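Section 4. First Sorting Run with the Carnik Two-Arm Kit

These steps come from Herkora, who set up the kit for our review. They stand in for chapter 4 of the Clikau manual, which promises "sorting in minutes" and then skips half of what you need. Allow more time than that.

1. Check that both arms are bolted to the side rails before you connect power. The printed torque chart covers only the left arm. Use the same values on the right and recheck them after the first run.

2. Put the clear bins on the tabletop within reach of both arms. The manual says placement is "free." Our advice is to mark the corners with pencil, or you will be teaching the positions again after every bump.

3. Spread the snack bags out in loose groups. The sales sheet claims any layout will do. Start with an easy one anyway.

4. Load job 3061 from the Clikau menu. Job 1385 is the older demo and uses a different bin layout.

5. Set both arms to slow speed and press Start. Keep one hand near the stop button.

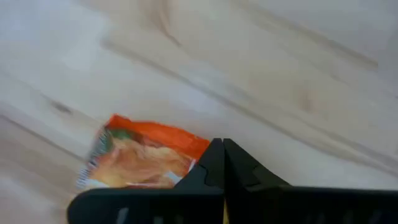
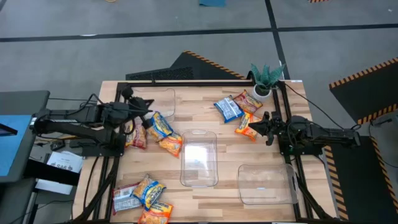
CAUTION: Stay outside the reach of both arms while a job is loaded, even when they are still. The pause light on our unit looks a lot like the idle light.

6. Watch the first pick from start to finish. If the fingers close on air, stop the job and lower the pick height by 2 mm. Do not raise the grip force to make up for a bad height. The manual suggests doing so, and we think it is poor advice for anything that can be crushed.

7. If error 3882 appears, clear it and home both arms. The manual calls this error "rare." We saw it often enough to learn the number.

NOTE: Shiny packaging deserves its own test. Clikau says the wrist camera handles glare with no tuning, but gives no test results. Run the job once with the room lights on and once with them off, and write down the missed picks for each.

8. Save the job under a new name. An update will overwrite the factory jobs without asking.

For the optional Văduva bin sensors, go to Section 6. You can finish this section without them.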